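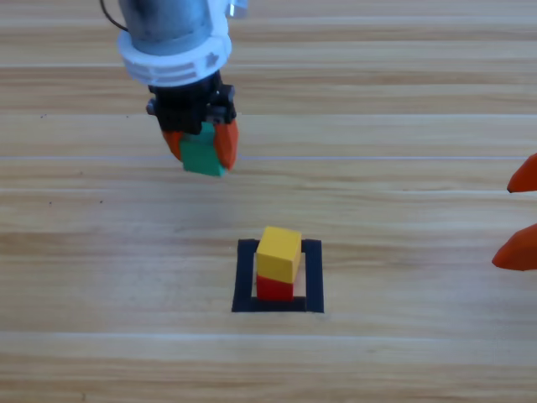
Green between orange.

Morning, early, kettle on

February already, and I've slept badly for the best possible reason, which is that I could not stop thinking about colour. I was awake at five with the whole blanket laid out in my head, row after row of it, and in the end I gave up and came down in my socks to write this before it went.

So, the blanket. I've started it! After all that dithering over Christmas I have finally cast on, and it is going to be enormous. 251 stitches across, on the long circular needle, in moss stitch for the border and then wide plain bands all the way up. Hortensia Huamán (who taught me to knit at her kitchen table and still winces when she sees how I hold the yarn) says moss stitch over that many stitches is a punishment. I don't care. I love moss stitch. I love the bobbly look of it and the way it lies flat without being told to.

The green is the thing, though. I had planned on a sensible grey with a bit of cream, something that would go with the sofa, and then I went into Tendov for a darning needle and came out with eight balls of teal. It's called Jarnum on the band, no idea why, and it changes all day long. By the window it's nearly blue. Under the kitchen lamp last night it went properly green, like the deep end of a swimming pool. I bought two balls of orange to go with it, a great loud marmalade orange, and carried them home feeling as though I'd stolen something.

Sheyla Carhuamaca came round to see and laughed out loud. Then she put one ball of each side by side on the table and stopped laughing, and we both just looked at them. They're wonderful together! Each one makes the other brighter. She thinks the orange should be very thin, a single stripe between the bands, and I think she's right, but I also want a fat stripe near the top where it will fold over on the bed. We argued about it through a whole pot of tea and most of a packet of ginger nuts.

Knitted until my thumb hurt. Three rows.

Later, after lunch

Ripped out two of the three rows. I'd gone wrong somewhere in the middle of the first one, knitted two together without noticing, and then the pattern was out all along to the end so that I had ribbing where there should have been bobbles. I sat there telling myself it wouldn't show. It would have shown. I'd have seen it every night for the rest of my life.

Pulling it back was horrible for the first ten stitches and then rather nice. Pop, pop, pop. The yarn comes out all crinkled like hair from a plait, and I wound it back round the ball and started again with a marker every twenty stitches, proper little rings from Hortensia's tin. I should have used them from the start. She did say.

Walked down to the allotments to clear my eyes. Eusebio Urrego was there turning over his compost and very pleased with it, he made me put my hand near it to feel the warmth coming off. His leeks look marvellous. Mine look like spring onions, but they're standing up, and I've decided to be proud of them. He gave me three leeks anyway, out of pity, and I had them for lunch chopped up small with butter and an egg on top. So good. I must do that again and put some mustard in.

Everything was showing me colours by then. The lichen on the shed roof, nearly orange. Somebody's green watering can. The moss on the north side of the path, bright as anything with all this rain, and a robin on the fork handle with his front puffed out. I kept stopping to look and must have seemed quite mad. I've never been good at colour, I wore navy for years and years, so it feels like being let into a room in my own house that I'd somehow walked past.

Tried to draw the stripes when I got in. I ruled them out on squared paper and coloured them with the old pencils from the bureau, and made five versions:

1. Thin orange stripe between every band. Neat, a bit like a deckchair.

2. Thin stripes, with one fat one at the top. My favourite.

3. Fat stripes everywhere. Far too much, though it did cheer me up.

4. Orange border only, with all the middle in teal. Sheyla will like this one, but it would mean starting again with the border and I am not doing that. Still, there's something very good about a solid block of green with the orange just holding it in on either side, and I keep coming back to it. 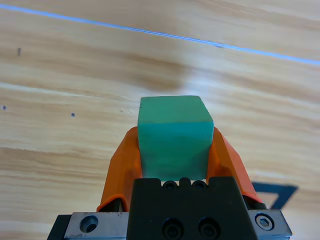
5. Stripes that start thin and get fatter as you go up. Clever, but I'd have to keep count all the way, and I know myself.

I've pinned numbers two and four to the cupboard door and will see which one I like by the end of the week. Two balls of orange won't stretch to number three in any case.

Evening

Rang Yeison Villca to wish him a happy birthday and ended up talking to his brother Jhair for most of the call, since Yeison was in the bath. Jhair wants to know if I can knit him a hat. Of course I can knit him a hat! He wants it black. I told him I'd do black with a stripe and he went quiet and then said what colour stripe, so I think he can be persuaded.

Back to the blanket after supper with the radio on. It went so much better with the markers in. My hands have got the rhythm now, knit, purl, knit, purl, and for whole stretches I wasn't thinking about anything at all, only hearing the needles click. I've done the two rows again and three more besides, and when I spread the edge out along my knee it looked like a real thing, something that might end up on a bed.

Must remember: post Yeison's card (late, oh dear), take the tin back to Hortensia, ask Tendov to keep two more balls of the orange from the same dye lot. And look for that book of Marulanda blankets in the library, the one with the red zigzags on the cover that Sheyla was going on about.

Thumb sore again. Going up now with a hot water bottle.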